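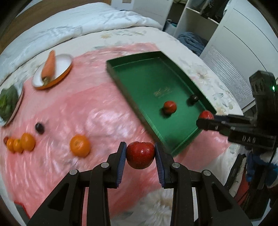

# Chapter 11: Stale Air and How to Shift It

I spent most of August in a rented room in Lirilside with one window, painted shut. By the second night I was waking up with a thick head and blaming the pillow. Then Senad Kos, who taught me most of what I know about ventilation, lent me a little carbon dioxide meter and told me to leave it by the bed. At bedtime it said 480. When I woke up it said 1,091, and I stopped blaming the pillow.

That's parts per million, and you'll be seeing a lot of it from now on, so get used to writing it as ppm. Chapter 10 was all about what floats in the air: dust, pollen, soot, the bits a filter can catch. This one is about gas, and a dust filter won't do a thing for carbon dioxide. You can run the best machine in the shop all night with the door closed and the reading will still climb, because you're still in there breathing. The only cure we'll bother with is swapping indoor air for outdoor air.
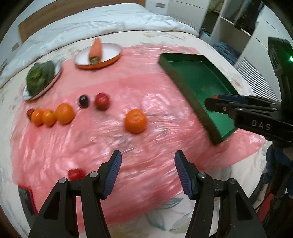

How much swapping you need depends on the size of the room, how many people are in it and what they're up to. Two people asleep are easy. A dance class is not! I'll use around 1,000 ppm as our working line throughout the chapter – above it, I'd want to know where the fresh air is coming from. It's a handy marker for a stuffy room and I wouldn't treat it as a cliff edge. Carbon dioxide also tells you nothing about paint fumes or a badly burning boiler, which need their own tests (we'll get to carbon monoxide alarms later, and please don't skip it).

You'll meet three buildings along the way. Ostrowski House is an old terrace with draughts you could fly a kite in. The Binolport flats are newer, well sealed, and rely on extractor fans that half the tenants switch off for the noise. Trundonard is a primary school with tall sash windows, and its readings are the ones I'd like you to plot yourself.

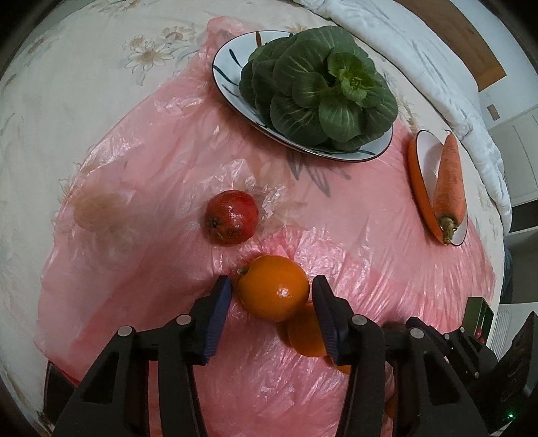 ## 11.1 Air changes per hour

Start with a room you know well. Measure its length, width and height in metres and multiply the three together to get the volume. If a fan brings in that same volume of outdoor air in an hour, we call it one air change per hour. It doesn't mean every last bit of old air has gone, though – the new air mixes with the old as it comes in, and some of it slips straight back out again.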